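The Villska gripper had soft pads and the Bultier had steel ones, and I'd been paid to say which was better. By January I had 586 runs written down in a green notebook. The Villska dropped fewer things. The Bultier broke more of them but was never late.

My sister asked what I did all day. I said I watched two hands pick up cups.

"Which one wins?"

"Depends on the cup."

Udodine wanted 1000 runs before they'd sign for either. I moved on to soft goods, and both grippers got worse. The Villska folded a bag in half and held on to the fold. The Bultier went straight through it.
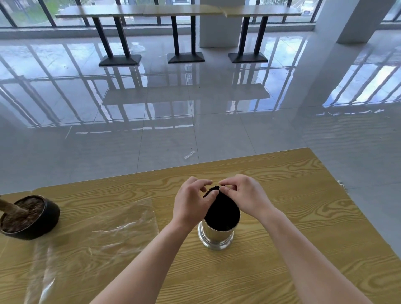

Soft goods need a baseline, so I wrote one. A person does the job, and the grippers get scored against it. For the plant job that meant a black bundle going into a steel cylinder, fingertips pinching the rim, dark granules sitting on top. Left hand curled over one side, right hand pressing the other. I wrote "both hands" in the notebook and underlined it. Each of my grippers had been working alone.

I called Udodine and asked if they'd pay for a second arm.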